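Brirnby Community Hall -- Users Group
Minutes, 2025-02-18

Present: nine, plus two who came in at item 3. Apologies as per sheet.

1. Last minutes
Agreed. One correction -- the Pratel quote was for the gutters only, not gutters and fascia.

2. Roof
Leak over the small kitchen back again. Pratel can come but want 400 up front. Felt to be steep but no other firm has rung back. Agreed to pay. Keys to be left at the shop, not under the pot.

3. Heating
Timer still coming on at the wrong hours. Yoga group froze, whist group too hot. Manual says hold both buttons for 8 seconds, tried during the meeting, display went blank then came back in German. Left as it is for now. Someone to ring Kvam in the morning.

4. Money
Balance a bit over what we had last year. 1,000 to stay in reserve, not to be touched for the roof. Long talk on whether hire charges should go up. Dristville hall charges more but has a proper car park. No decision, back on agenda next time.

5. Summer fair
July as usual, date depends on the band. Field needs booking with the parish. Tombola yes, bouncy castle no (insurance). Leaflets -- 2,000 was far too many last time, half a box still in the cupboard. Could we sticker over the date? Will look.

6. Clothes swap
Went ahead with the idea from last month. Adult sizes only, clean, no shoes. Drop off at the side door the evening before. Rails to be borrowed from the school if they can spare them, otherwise tables.

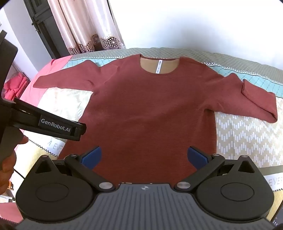
Tea and cake at the swap, donations in the tin. Anything left over goes to the charity shop in Dristville, they have said yes but no bedding. Need two people with cars. Poster to go up in the porch and the bus shelter.

7. AOB
Piano needs tuning or getting rid of. Strong feelings both ways, held over.
Back gate sticking. Will be plained down when its dry.
Tea towels -- please take home and wash, then bring BACK.

Next meeting same time, small room, bring own mug.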